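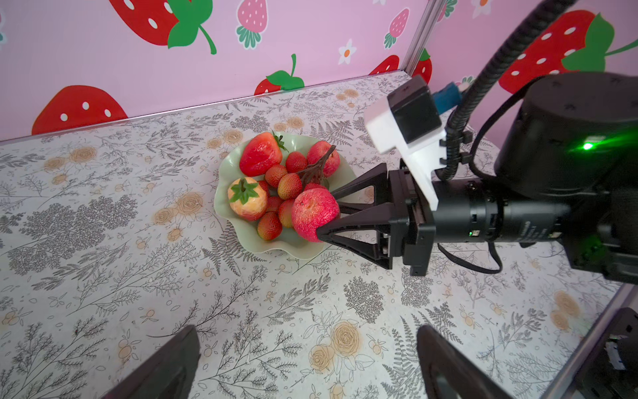
fruit bowl update. none of it is edible. day one of living with my choices

1/ So I have become a person who owns artificial fruit. It came in a box from Udden, which is the kind of home store where you go in for a light bulb and come out with a bowl that has a wavy rim.

2/ The bowl I will defend. Pale mint green, scalloped all the way around, looks like it should be holding mints at a dentist's office in a very nice part of town. I paid more for it than for my winter boots.

3/ The fruit I will defend less. The big red strawberry is glossy in a way I associate with cars.

4/ There is also a yellow strawberry. Yellow-orange with a bit of pink, like it got embarrassed halfway through ripening. Little green star on top. It is my favorite and I'm not taking questions.

5/ Then two big round red-and-pink ones. I've been calling the one at the front the pomegranate. My sister Mbali says apple. The box said "assorted," so Udden is no help to either of us.

6/ Same problem with the small bumpy red ones. Lychees? Tiny strawberries? I asked the family group chat on Monday and got one "lychee," one "raspberry??" and a photo of my uncle's truck.

7/ The brown knobbly stem over the top is the thing people compliment. Zanele came by for coffee, looked straight past the fruit and said "oh, I love the branch." The branch was thrown in free.

8/ For the record, the countertop was here first. Gray ferns and little twigs on white, with tan and orange roses and berries in between. The previous tenant picked it. I was going to cover it up and then I got busy for three years.

9/ Which means I have now put fake fruit on top of printed berries. There's a layer of pretend under the pretend. A guest could starve to death in my kitchen surrounded by produce.

10/ Arranging it took most of an evening. Real fruit piles itself. This stuff weighs nothing and slides off if you close a drawer with any conviction.

11/ What worked in the end: big ones first, the glossy strawberry toward the back so it stops showing off, yellow one on the left, stem across the middle, then poke the little red ones into whatever gaps are left. A couple have more or less vanished behind the others. They know what they did.

12/ The round one at the front right I have moved more than any other object I own. Left a bit. Right a bit. Out. Back in. It's a fruit bowl, Palesa, not a hostage negotiation (this is me talking to myself, I'm Palesa)

13/ Somebody asked about dust. Yes. The smooth ones wipe clean. The bumpy red ones I've been doing with an old toothbrush over the sink, and if you'd told me at 25 that this was coming I would have been more careful with my evenings.

14/ Somebody else asked why not just buy fruit. I did, for years. I bought peaches and watched them turn – slowly, in full view of everyone – and then I bought more peaches. This is cheaper and there are fewer flies.

15/ Mbali wants me to add a lemon. I think a lemon would tip it over into furniture showroom. Poll below, but I should warn you I've already decided

16/ update: the poll went to lemon. Over 700 votes, where were you people when I was choosing a couch

17/ Fine. Going back to Udden on my lunch break. I am buying one lemon and I am not looking at the bowls.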